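Kurnwood wheel board, seconds grade: review

Category: mounts and bases
Price paid: $70, seconds grade, finish "amber"
Tested with: Logitech wheel, no pedals
Test period: 2 months

The Kurnwood board is a flat wooden base for a desktop racing wheel. It has no legs, no hinges and no seat bracket. The maker's idea is that you fix the wheel to the board, put the board on whatever surface you have, and leave your desk edge unmarked. Kurnwood sells it through Porach in first grade and seconds grade. I bought a second.

I had been using a folding stand from Jollel. The stand was adequate but took up floor space when folded, and the tilt joint loosened with use. A board has no joints, so I was prepared to accept the loss of height adjustment.

Surface and finish

The finish is warm orange-brown with a strong grain running lengthwise. It is smooth to the hand and wipes down with a damp cloth. Skin oil and dust show less on it than they did on the black powder coat of the Jollel stand. The colour is more orange than the sample on the Porach listing, and buyers trying to match existing furniture should ask for an offcut first.
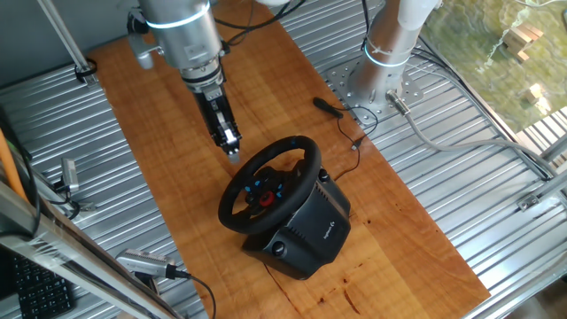 The edges are eased slightly on the top face and left square underneath. I would have preferred the same treatment on both, as the square edge is the one your fingers find when you lift the board off a bench. A few passes with fine sandpaper fixed this on the long sides.

Seconds grade means cosmetic and minor surface defects. Mine has a crack and some dark reddish staining on the lower part, in front of the wheel base. I marked the ends of the crack in pencil at the start of testing and neither end has moved past its mark. The stains do not lift with mineral turpentine or with dish soap. If that sort of thing bothers you, buy first grade.

Fit with the wheel

There is ample room for the base. I could move the wheel forward or back along the board and still have timber free on all sides, and that was not possible on the Jollel plate. The round knob low on the front of the housing stays within reach, with enough space to turn it between thumb and two fingers.

The supplied hardware pack weighs 451 grams on my kitchen scale. It contains bolts, washers, wing nuts and a steel backing strip. The bolts are longer than needed. With a wing nut done up fully, the surplus thread projects below the board and will scratch a table. I cut mine down with a hacksaw and filed the ends. The maker should supply two lengths.

The instruction sheet specifies hand-tight only, followed by a second check after the first day. I followed this. The nuts needed a further quarter turn at that check and have held since. Overtightening a clamp on timber will leave a dent, and a scrap of thin rubber under the jaw is cheap insurance.

Behaviour on different surfaces

On a laminate desk the board slides under hard steering input. Non-slip drawer liner cut to size stopped it. On carpet it stays put, although the pile lets the whole thing rock slightly from side to side.

On a ribbed metal surface the results were better than I expected. The board bridges the ridges and sits flat provided it is not warped, and mine showed no rocking at the corners when pressed one at a time. I laid it diagonally across the ribs. Laid parallel to them, it is possible for a long edge to end up over a groove, and that edge will then dip when you lean on the rim.

Bare timber on metal is noisy. Any vibration from the wheel comes through as a low buzz. Drawer liner helps with this too, and felt helps more but gives up grip.

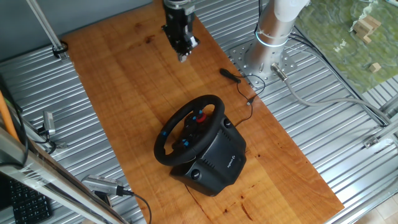
Cable management

The board has none. There is no routed channel, no clip and no hole for a grommet. A thin cable left on top of the board will trail wherever it likes, usually back toward the base, where it is easily pinched when the wheel is shifted. Loose plugs also end up sitting on the timber within reach of your hand.

I tried Hsueh adhesive clips in the small size. They held on the finish for the full test and came off without pulling it up. Four were enough. A channel cut along the rear edge would be a better solution, and anyone with a router could add one, with the caution that a seconds board should not be cut near an existing crack.

Removal and storage

Taking the wheel off takes a couple of minutes with the wing nuts and less with clamps alone. The board stores upright behind a door. Stand it on the short end and lean it against something that will not mark. I would not leave it leaning in a hot garage.

Points for and against

For: flat, heavy enough to feel planted, easy to clean, no moving parts to loosen.

Against: bolts too long, square lower edges, no provision for cables, slides on laminate without a liner.

Rating: 4 out of 5 at the seconds price. I would take half a point off at first-grade money unless the bolts are changed.

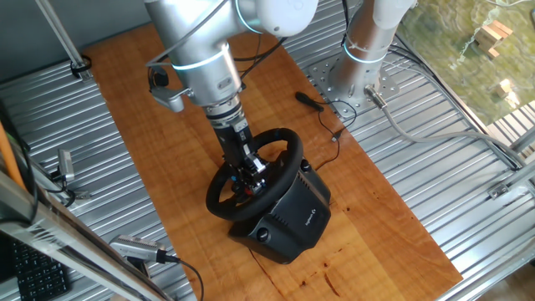
Chia-jung Pan: I have the first-grade version and the bolts are the same length, so that complaint applies to both. Mine came with eased edges top and bottom, though. Did you try it across two trestles? I get visible flex in the middle when I brake and turn together, and I am wondering whether a batten screwed underneath would fix it or only add weight.

Reply: I have not tried it on trestles. A batten should help if it runs lengthwise and is screwed as well as glued. Keep it clear of the backing strip or you will lose access to the wing nuts.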